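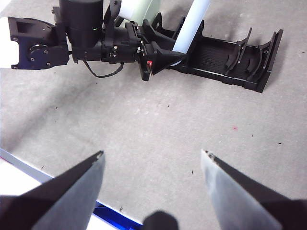
Abb. 1: Hellgrauer Teppichboden

Trittschall und Nachhall in Gemeinschaftsräumen
Projektbericht im Modul Bauphysik, Sommersemester
Gruppe: Impi Saarinen, Mark Anthony Aquino, Ville Kallio

1. Ausgangslage

Im Wohnheim Kilgate gibt es auf jeder Etage einen Gemeinschaftsraum mit Küchenzeile. Die Räume sind gleich geschnitten, haben aber nach der letzten Renovierung verschiedene Bodenbeläge bekommen. Bewohner der unteren Etagen beschweren sich seit längerem über Schritte und gerückte Stühle. Wir wollten wissen, wie stark der Belag den Geräuschpegel im Raum darunter beeinflusst und ob er auch die Nachhallzeit verändert.

2. Vorgehen

Untersucht wurden 4 Räume, davon 2 mit Teppichboden und 2 mit glattem Belag. Ein Normhammerwerk stand uns nicht zur Verfügung. Als Ersatz ließen wir einen Gummiball aus fester Höhe fallen und maßen den Pegel im Raum darunter. Das Verfahren liefert keine normgerechten Werte, erlaubt aber einen Vergleich der Räume untereinander. Insgesamt wurden 80 Einzelmessungen aufgenommen, für jeden Raum gleich viele.

Die Nachhallzeit bestimmten wir mit platzenden Luftballons. Die Fenster blieben geschlossen, Kühlschränke wurden für die Dauer der Messung ausgeschaltet. Gemessen wurde im Juli am späten Abend, weil tagsüber der Verkehr auf der Zufahrt störte.

Zusätzlich verteilten wir einen Fragebogen an die Bewohner. 28 Bögen kamen ausgefüllt zurück.
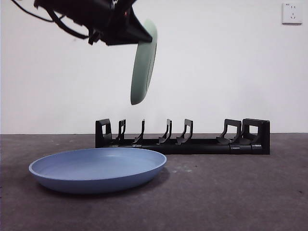
Die Fragen bezogen sich auf die Tageszeit der Störungen, die Art der Geräusche und die Wohndauer. Tyyne Tuominen hat den Bogen vorab gelesen und zwei Formulierungen geändert, die zu sehr in eine Richtung lenkten.

3. Ergebnisse

Unter den Räumen mit Teppich lagen die Pegel in allen Messreihen niedriger. Der Unterschied war bei den hohen Frequenzen deutlich, im tiefen Bereich dagegen klein. Das dumpfe Poltern beim Gehen wird durch den Teppich also kaum gemindert – hier ist die Decke selbst entscheidend.

Bei der Nachhallzeit fiel der Abstand geringer aus als erwartet. Die Möblierung spielt offenbar eine größere Rolle als angenommen.

In den Fragebögen wurde am häufigsten das Rücken von Stühlen genannt, erst danach kamen Schritte und Stimmen.

4. Fehlerquellen

Die Fallhöhe wurde von Hand eingestellt. Eine Messreihe mussten wir wiederholen, nachdem das Mikrofon verrutscht war. Die Deckenaufbauten konnten wir nur den Plänen entnehmen.

Für die Durchsicht der Auswertung danken wir Vilja Hyvönen.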